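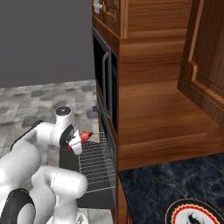
How many demonstrations do I need to record by remote control before the arm can learn one kitchen task?

For a single task in simulation, most of us here get a usable result with 69 to 251 good demonstrations, and more if the start position of the object changes a lot.

Stendia Robotics Board > Teaching by Demonstration
Posted Sep 6, 2025

kettle_lane wrote:
I would like to ask where this number comes from. Our small group in Clurkbridge has recorded 1,854 episodes since April, all with a game controller, and the policy still hesitates in front of the oven rack. It stops a little above the wires and trembles. So for me the number of episodes is not the whole answer.

morrow_bit wrote:
How many people recorded them? With a controller each person has own habits. One goes in from the side, the other comes from the top, and the policy learns the average of both, which is a bad path near an open oven door.

kettle_lane wrote:
Two main operators, and sometimes a third one. I did not think about it as a problem.

pallet77 wrote:
I disagree with morrow_bit. Different styles are good for the robot, it sees more situations. When we used only one operator, the arm was lost as soon as the object was turned by a small angle. The trembling is more likely from pauses. Look if your people let go of the stick above the rack to check the camera view. The robot copies the pause as well.

morrow_bit wrote:
Pauses, agreed. Cut them. But variety in the object position and variety in the route are different matters, and you are mixing them.

pallet77 wrote:
Maybe. I still would not throw away the data of the second person.

oven_mitt_ca wrote:
Has anybody tried a leader arm for this? I changed from controller to the Statov leader last winter and my wrist motion became much smoother. You hold the small arm in your hand and the big one follows. The colour of the object made no difference for me, but the gripper angle did.

kettle_lane wrote:
We have no budget for it at the moment. I looked at the recordings again after pallet77's message, and there is a stop before the release in very many of them, in mine the most. I will trim them and train again with both operators, then separately.

morrow_bit wrote:
Please post both results. If you use the Morrison trimming script, set the speed threshold low, otherwise it eats the slow part where the gripper opens.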